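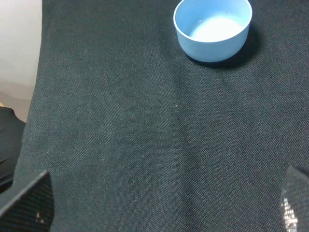
## 3 Cloth on the Table

Table linen takes more wear than any other cloth in a dining room, and it is often the least well looked after. A dark grey cloth with a small blue bowl on it will show a crease down the middle and every speck of lint, and both are easier to deal with before the table is laid. In this chapter we look at weave, pressing and storage. Section 2 follows the linen room at the Nastlow, a small hotel with 29 tables, where a cloth may be used for up to three sittings. You will need a lint brush and two cloths of different weave for the exercises.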